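Baking Table, Clulbridge Hall: Gallery

Posted 31/10/2018

The Clulbridge baking group meets in the back half of the hall and shares one long table, one oven and whatever people bring from home. Phyllis Marsden started it with a box of her own tins and a set of scales that has since been replaced. Click through for the larger versions.

Measuring comes first at every session. We cook from recipes in three languages and half of them go by weight, so the scales get a lot of use, but the everyday loaves and slices are still done by the cup. Levelling off with the back of a knife is the rule for flour. Brown sugar is pressed down. Phyllis will ask you to do it again if it's heaped. 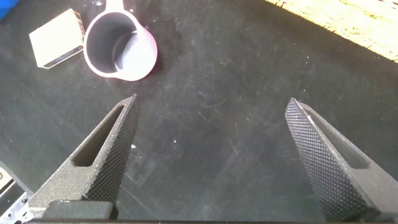

Cups and spoons go back in the second drawer at the end of the night, handles facing the front. Dong-hyun Chae wrote the sizes on the drawer liner after we lost the half-cup for most of a winter. Anyone bringing their own set should put a dab of nail polish or a bit of tape on the handle, as they all look the same once they've been through the sink.

The plain loaf takes 600 grams of flour and makes two small tins or one large. Silvan Aigner's rye version uses 800 grams all up and needs the big bowl. Both recipes are on the inside of the cupboard door — please copy them out and leave the originals where they are.

Luuk De Bruijn brought his mother's spice mix for the biscuits and has left a jar of it on the top shelf. Two teaspoons is enough for a full batch. Three was tried and most people found it too strong, although Dong-hyun took the leftovers home.

Butter is supplied from the kitty. Flour, sugar and oats are in the labelled tubs, and the list for topping them up is on the fridge. If you finish a tub, write it down. Nuts stay in the sealed container by the window and are used at the far end of the table only.

The December session will be shortbread and fruit mince. Bring a tin with a lid if you want to take some home, and an apron. Eun-ji is still after colour photos from earlier in the year, so send her any you have and she'll add them to the page.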